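Prothero Tenant Services
Care of Shared Workshops and Utility Rooms
Revised 3/21/19

The following guidance is provided to residents who use the shared workshop or who keep tools and supplies in a utility room at home. Questions may be directed to Angharad Gronow, Facilities Office, Prothero House.

Sweeping and dust

Sweep from the walls toward the center of the floor, and finish at the door. A dry broom is suitable for wood shavings and coarse dirt. Fine dust should be taken up with a vacuum fitted with a clean filter, or with a slightly damp cloth. Do not use compressed air to clear a bench, as it moves the dust to shelves and light fixtures.

Oily rags

Rags that have been used with linseed oil, wood stain or similar finishes can heat up on their own and catch fire. Lay them flat outdoors, away from buildings, until they are fully dry and stiff. They may also be placed in a metal can filled with water and closed with a tight lid. Rags must never be left in a pile or put in the paper recycling.

Metal bins and containers

Open metal bins are well suited to offcuts, hardware and heavy parts. Empty the bin completely before cleaning. Wash the inside with warm water and a little dish soap, rinse, and dry at once with an old towel, paying attention to the corners and seams where rust begins. Light rust may be removed with fine steel wool and a few drops of machine oil. Stickers left from earlier use will usually lift after being covered with a cloth soaked in white vinegar. Where a label is needed, the Stikard tie-on tags kept in the workshop drawer are preferred to adhesive ones. 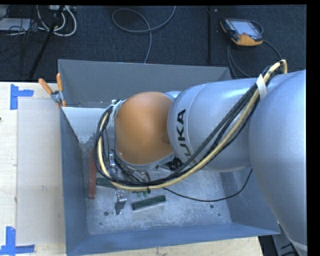 Hand tools

Wipe steel tools after each use and store them off the floor. Chisels and plane irons keep their edge longer in a roll or a fitted rack than in a drawer. A thin coat of paste wax protects saw blades through the damp months; residents are asked to renew it every June. Wooden handles that have become dry or rough should be sanded lightly and rubbed with oil — see the note on rags.

Extension cords

Unroll the full length of a cord before plugging in a heater or a large tool. Look for cracks, flattened sections and loose prongs, and remove any damaged cord from use. Cords may not be run under mats or through doorways. Coil them in wide loops and hang them on the pegs beside the door.

Paint and glue

Wipe the rim of each can before closing it, and tap the lid down with a rubber mallet. Write the room and the month of use on the lid. Water-based paint must be protected from freezing. Leftover solvent is accepted at the Feven Street collection point and may not be poured into any drain.

Shelving

No single shelf in the workshop may carry more than 105 pounds. Heavy items belong on the lowest shelf.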